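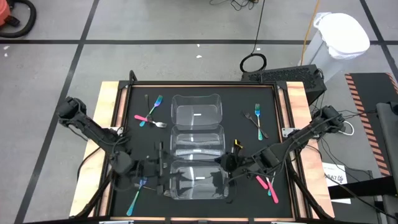 1/ ok cutlery drawer thread. been putting this off since July. everything is OUT of the drawer and there are three clear bins and I have opinions

2/ background for the new people: moved to the flat in Plivport last summer, tipped all the cutlery in one drawer, shut it, lived like that. every morning = rummaging for a teaspoon with my eyes half closed

3/ the bins are clear plastic, bought as a set. small white label on each. I left the labels on for now bc I haven't decided what goes where and I refuse to peel anything until I'm sure

4/ lined them up one behind the other, end to end, like they'd sit in the drawer. worth doing before you put anything in. last time (different flat, different bins) I filled them all first and then found out they didnt fit past the drawer runner. had to tip the lot out again

5/ so. measure the INSIDE of the drawer. not the front. the front lies. mine is 33 cm usable and the front would have you believe a lot more

6/ also measure the height!! I forgot the height. went and checked after. fine, but only just — a taller bin would've caught on the counter lip every single time

7/ now the forks. yes there's a pink handled one. yes there's one with that blue purple green oil-slick finish. no they do not match and no I'm not getting a matching set

8/ I did the matching set thing once. Mekton, the plain ones, looked great for a month. then you lose a fork at a picnic and the whole set looks wrong forever. with odd ones you lose a fork and it's just tuesd— it's just a normal day, who cares

9/ bonus of bright handles: you can see them in a sink full of suds. you can see them on grass. you can see them at the bottom of a tote bag

10/ the shiny colored ones I wash by hand. probably fussy. a friend puts hers in the dishwasher and says they're fine, mine are staying out of it

11/ sorting rules, draft one
forks in the back bin
knives middle
spoons in front, bc I use spoons the most and I'm not reaching over stuff for a spoon at 6 am

12/ tried to do big spoons and small spoons seperately. needs another bin. don't have another bin. they can share

13/ someone in replies is asking where the bins are from, little home shop in Nidcombe, the one by the bus stop. they had a bamboo tray too. I like how bamboo looks but crumbs get in the corners and then you're in there with a toothpick. plastic you just rinse

14/ and crumbs DO get in. idk how. the drawer is shut. I vacuumed it before starting this and I'm not going to describe it

15/ if you're doing yours: empty, vacuum, damp cloth, then leave the drawer open while you sort. don't put stuff back on damp wood. I've warped a drawer bottom doing that, it never went flat again

16/ things I'm not letting back in the drawer
— takeout chopsticks (I have so many)
— the corn holders, only one of the pair left
— a mystery key
— soy sauce packets, hard as rocks

17/ the takeout stuff is going in a jar. if the jar is full the rest goes. that's the rule for the jar

18/ replies again: yes bins slide around when you open the drawer fast. piece of that grippy shelf liner underneath, cut smaller than the bin so it doesnt show. or a blob of museum putty on each corner. I've got a roll of Chae liner left over from the bathroom shelf so I'm using that

19/ cut the liner with proper scissors, not the kitchen ones. it gums up the blades and then you're scrubbing your scissors on top of everything else

20/ also someone says forks go tines up, someone says tines down. mine lie flat in a bin, all facing the same way, handles toward me. fighting about the dishwasher basket is a seperate thread

21/ ok one real question. label the bins or no? I can see straight through them. but the people I live with can also see straight through them and I know how that's gonna go

22/ leaning toward labels. just FORKS in big letters. would have to get those white ones off first, warm water and a bit of cooking oil usually does the sticky part

23/ will do the big utensil drawer next. the one with the ladle that stops it opening. pray for me

24/ liner's cut, going back to sorting. if you've got a fix for the ladle thing put it in the replies, I'll read them tonight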